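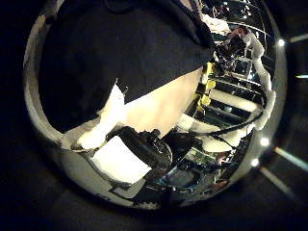
Sollard Heavy Cloth, black. Sold by the yard off the roll, or as full rolls if you ask first. It's the cloth we get the most calls about so this page is long, sorry. Woven for us by Havlíček, same mill as before, same yarn. Black goes properly dark, and next to something cream and brightly lit like the panel under it, you get a fair idea of the contrast. Color on your screen will be off anyway. Order a swatch.

Item: Sollard Heavy, Black
Width: 50 inches, selvage to selvage
Sold in: whole yards, no halves
Minimum: two yards
Finish: matte both sides
Stock: 97 yards on the shelf at last count, more coming in January

What people use it for: door curtains, closet fronts, backdrops for school plays, covers for things in the garage, lining under a lighter curtain. One customer did a whole hallway. Wouldn't use it for clothing, it's too stiff at the elbows and it's warm. Someone asked about a cape. You can. We'd go with Cedero for a cape.

Does it block light? Most of it. Single layer, hold it up to a window at noon and you'll see a bit of glow through the weave. Two layers, no glow. If you need a bedroom fully dark for a night shift sleeper, double it and run it past the window frame by a hand's width on each side — the light comes round the edges, not thru the cloth.

Sollard or Cedero?
Cedero is lighter and drapes softer. Comes in black, oat and brick. Hangs nicely on a thin rod. Sollard is heavier and needs a proper rod or track, screwed into something solid. Don't use tension rods with it. We get emails. If you're hanging anything wider than a single door, go up a bracket size too.
Price is close enough that it shouldn't decide it for you.

Hemming. Leave it long and let it hang for a few days before you cut. It drops. Heavy cloth always drops, and if you hem on day one you'll be dragging on the floor by day five. Use a size 16 needle, long stitch, go slow over the corners. A walking foot helps if your machine has one. Double-fold hem, press first, steam ok. 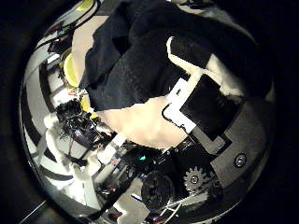 Pins leave marks if you leave them in over night so use clips. Any binder clip from the office drawer will do. Chalk: white or yellow, wax chalk is a pain to get out of this one.

Washing. Cold, gentle, by itself. It will bleed the first time. Second time less. Hang dry, no dryer, the dryer shrinks it unevenly and the hem puckers. If you're washing before you sew (you should) buy an extra half yard, meaning an extra yard, see above about halves. Lint roller will be your friend. Pet hair shows on it like you wouldn't beleive, that's just black cloth.

Creases. Comes folded for orders under ten yards, rolled for ten and up. Fold lines steam out. Iron on the back, medium, with a press cloth in between or you'll get shiny patches and those don't come out.

Swatches: one per color, flat envelope, regular mail. Tell us which cloths. Please write Sollard or Cedero on the order note, "the black one" doesn't help, both come in black.

Cutting and returns. We cut when you order. Cut yardage can't come back unless there's a flaw in it. If there is a flaw, send a picture with something next to it for size and Pongsak will sort it out. Pongsak Khamphan does all the cutting and most of the emails, so give him a day. Uncut rolls can come back within a month, you pay the freight.

Full rolls: ask. We don't list the price because the freight depends on where you are. Loading dock is cheaper than a front door. Item number for rolls is 1,274 in the paper catalog, no number on the website yet.

Fire treatment: this cloth is NOT treated. Theaters and schools usually need treated, check with your venue before ordering. We can send it out for treatment on full rolls only, adds a few weeks and makes the hand a little stiffer. After treatment don't wash it.

Coming back in stock: Cedero in oat and brick. Havlíček is also running a gray Sollard, small batch, no date yet. Email us if you want to go on the list for the gray.

Page updated July 4, 2022. Prices at checkout.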